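Notes from the Road: The Hadetti Motor Lodge

If you drove through Prurunwood at any point in the sixties or seventies, you drove past the Hadetti Motor Lodge, whether you meant to or not. The old highway bent right around it. I finally got to spend a long stretch of time with its history this month, and I've been boring my family with it ever since, so now it's your turn!

The lodge went up in the late fifties on what had been a walnut orchard. It was built in the shape of a wide horseshoe, with the office at one tip and the coffee shop at the other, and the pool sitting in the middle where every single room could look at it. An early postcard promises "a pool view from every door," and for once a postcard was telling the plain truth. The back of the same card lists room phones, tiled showers, a putting green and "refrigerated air," which was still worth shouting about in that part of the valley.

It opened with 24 rooms, all on one level. You parked right in front of your own door under a little slanted carport, and each carport was painted a different color so that tired parents could tell the kids to go find the yellow one. A few of the original colors turned up under later paint when the posts were scraped. Turquoise, of course. Also a salmon pink and a really odd mustard that I love more than I should.

The Rullon wing came later. Rullon was the building company that did a lot of the small commercial work in town (the bowling alley was theirs too, and the bank with the folded roof), and they added a second building behind the first, this one with two floors and an outside staircase that seems to float if you catch it from the parking lot. Those rooms had kitchenettes. The lodge had started to pull in people who stayed for the whole winter, and winter people wanted to fry their own eggs. The rate card from that period gives a weekly price and a monthly price for the kitchenette rooms and then says, in smaller type, that February was to be booked by letter only. February must have been quite a month.
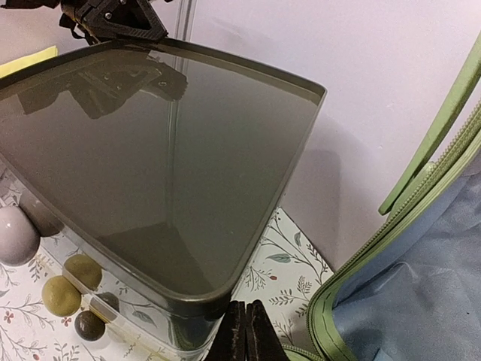

The letters themselves are wonderful. Guests wrote to ask for the same room year after year, and they gave their reasons. One couple wanted the end room because the ice machine was on the other side of the lot and the husband was a light sleeper. Another family asked for any room "not near the putting green, for reasons you will recall." I do not recall, and I'd give a lot to know. A woman from up north wrote a full page about the waffles in the coffee shop before she got to the part about needing a room.

About that coffee shop. It was called the Santoso Room, it had a counter that curved in an S, and it stayed open through the night for the truckers. The menu I like best is the breakfast one, with a drawing of a rooster in sunglasses on the front. You could get hotcakes, a steak with eggs, date shakes, and a thing called the Orchard Plate that was cottage cheese with canned pears and a walnut half. (The orchard had been walnuts, remember. I think the pears were just there.) Locals used the place as much as travelers did, and anybody who went to high school in Prurunwood before the bypass seems to have a story that ends with pie at the Santoso Room.

The sign deserves a paragraph of its own. It was a tall steel pole with a boomerang shape at the top and the word HADETTI running down in separate boxes, one letter to a box. At night the letters lit up from the bottom to the top and then all went out together. A clipping from the local paper reports a complaint that the blinking kept a neighbor's hens awake, and a second clipping, a few weeks later, has the lodge agreeing to turn the blinking off after ten. The hens won! The letters still glowed, they just held steady.

Then came the bypass. Everyone in the motel story knows this part. The new road opened to the east, the trucks went with it, and the Santoso Room dropped its night hours and then its dinner hours. The lodge hung on by renting to seasonal workers and to the winter regulars, who kept coming long after the pool was filled in. That happened after a bad crack in the deep end, and the space was planted with oleanders. The putting green had already gone to parking. The front building was reroofed in a heavier shingle that hid the thin flat edge it was designed around, and if you've only seen it in its later years you may have wondered what the fuss was about.

Go look at it from the side street, though. From there you can still follow the line of the horseshoe, and the block screen by the office is nearly complete, with the same four-petal pattern you see on the early postcards. The floating staircase on the Rullon wing is there too. The boomerang came down from the pole in a windstorm, but the letter boxes survived, and two of them are on display inside the Prurunwood library next to the periodicals. They have the second T and the I. The whereabouts of the rest is anybody's guess, and if you happen to have an H in your garage I would very much like to hear from you.

I've been putting the letters, menus and rate cards into date order, and the most recent piece is a registration ledger in green ink that covers one full year of the lodge at its busiest. It records 3051 check-ins, with license plates, and people came from much farther away than I had expected. There's one party that signed in with a boat, a piano on a trailer, and two dogs listed by name under "additional guests."

The ledger will get its own write-up in the next issue, with the best of the entries copied out. If you stayed at the Hadetti, worked there, or learned to swim in that pool, please write in before then. Snapshots are welcome, and so are corrections, especially about the order of the carport colors. I have yellow, turquoise and pink in the first three spots, and after that I'm guessing.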